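Room 106

Sharon Masanja came back to Estov in January, when the guesthouse was already closed for the winter. Her aunt gave her the key of room 106 and did not ask how long she would stay.

She had worked 19 years for Jusolel, writing letters to customers who were angry. Now she had no more letters to write. In the evening she sat by the window and listened to the ferry horn, and she tried to remember the voice of her mother.
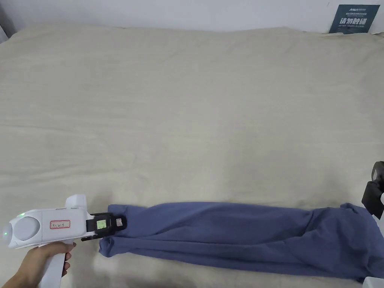
The bed and the sign by the wall.

"You must sleep," said her aunt through the door.

"I am sleeping," said Sharon.

Her mother used to sing while she folded the clothes. The song had four verses, but Sharon knew only two of them. She sang these two very quietly, then she began again from the first.
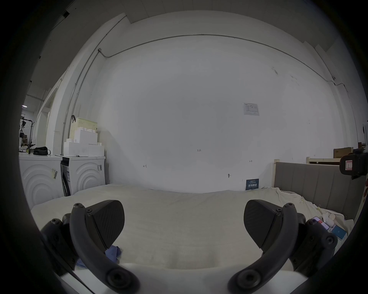

A blue cloth on the sheet.

On the other side of the door, her aunt had not gone away. When Sharon stopped after the second verse, the old woman sang the third.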